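Lelari Two-Arm Gear Cell
Set-up Guide, Section 8: Safe practice before and during a run

This section gives the working rules for the gear task. Please read it fully before you switch on the arms. The rules apply to every operator at the Sustau site, also to those who already know the older Celitz cell.

8.1 Checking the gripper and the part

1. Press the stop button once and release it. The status lamp must change each time. If it does not, do not continue.

2. Wipe the finger pads with a dry cloth. Replace a pad when its surface is torn or when it comes away from the finger.

3. Lay the gear flat on the work surface. It must not stand on its teeth or lean on another part.

4. Open the fingers wider than the gear before the arm goes down. The fingertips must not touch the gear during the approach.
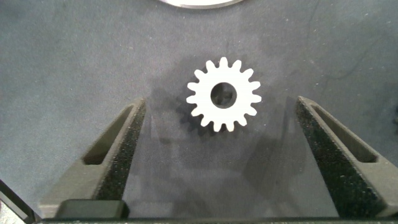
5. Lower the arm in slow mode only. Keep one hand near the stop button until the fingers have closed.

Note: Dust on the surface can disturb the part detection. Clean the surface at the start of each shift and again on Friday after the last run.

8.2 Working with both arms

1. Remove tools, cups and paper from the mat. Only the parts of the current task may stay there.

2. Put the disk flat on the mat, within reach of the arm that does the placing.

3. Decide which arm works and which arm waits. The waiting arm stays to the side with its fingers away from the disk. Both arms may enter the disk area together only if the program was approved for this.

4. Check that the cables can follow the arm through its full movement. A cable must not lie across the disk or pull tight at the wrist.

5. Place the gears around the central hole one after another. Before you adjust a gear by hand, stop both arms and wait until the lamp is steady. 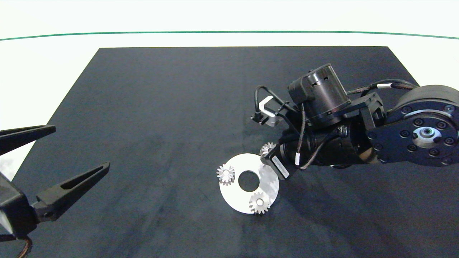 Figure 8-2. Disk with three gears, one partly under the wrist of the right arm.

CAUTION: Danger of crushing. Never put your fingers between the wrist and the disk while the drives are on, even if the arm is not moving.

6. After a stop, send each arm to its home position separately. Start with the arm which is nearer to the disk.

8.3 Records

Write every stop in the cell log, also the short ones. Use form 575 for a normal stop and form 940 for a contact between the two arms. After a contact, the cell stays switched off until Maksymiv service has checked it. The list of stop codes is in Section 13.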